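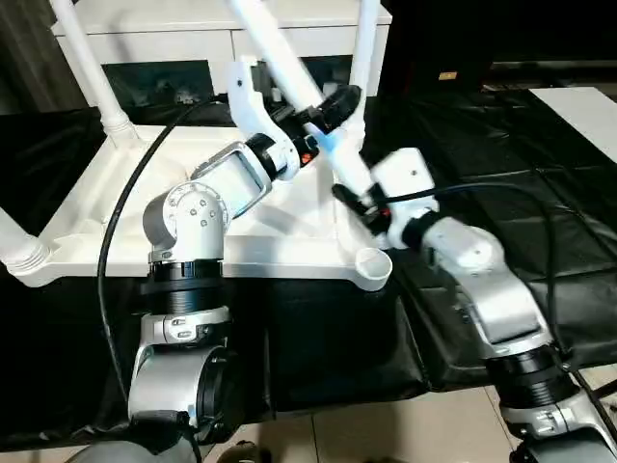

Figure 3. White plastic stool frame, upside down on black cloth, with the front right leg socket empty.

4.2 Whose left is it?

The leaflets in the Lalwood collection share a fondness for the words "left" and "right" and a deep reluctance to say whose. Of the 289 leaflets we read, 56 use at least one of the two words after the reader has been told to turn the piece over. By then the front right leg (Figure 3 shows a socket of the sort meant) may be on the reader's left, depending on which way the thing was tipped and where the reader has gone to sit. The leaflets carry on as if this had been settled at an earlier meeting.

Kuusk, in her study of the Druneck archive, treats such wording as a fault of translation. We are less sure. Leaflets written first in English are no clearer than those which reached English by way of two other languages, and one of the worst in our set was written by a native speaker with, we are told, a diploma. The trouble seems to lie in the point of view. A writer who says "the left leg" has pictured a finished seat with a person in it. The reader has a pile of parts and is kneeling.

We asked 185 householders in Orklow to read one leaflet aloud to a partner, who was not allowed to see the page. Talk was recorded and transcribed by Vasiliauskas and Pētersons, who have our thanks and, after the longer sessions, our sympathy. Pairs rarely kept the leaflet's own terms for more than a few turns. In their place came local landmarks: "window side", "the dog's end", "your mother's side" (a phrase which took one pair off the subject for six minutes). These terms worked well until somebody moved.

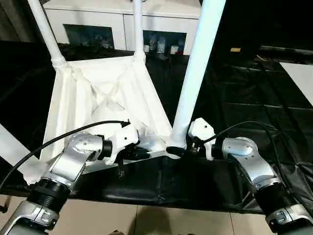 Figure 4. White chair upside down, legs upward. The covering of the seat base is creased, with folds crossing in a rough X.

A second group of terms made use of marks on the object itself. Creases, as in Figure 4, were popular, as were stickers, scratches and a smear of jam. Such marks travel with the piece when it is turned, so they ought to be better guides than the window. Speakers trusted them too far, however, and were put out when a crease was smoothed away by a helpful hand between one instruction and the next.

Very few pairs stopped to agree on terms before starting. Ramanauskas, working on the Yusof recordings, found the same of couples putting up tents, and puts it down to optimism. Our own data allow a less kind reading. In the talk that followed a mistake, "I said left" was far more common than "which left did you mean?", and it was usually said twice. We return to the second saying in 4.3, where loudness is taken up.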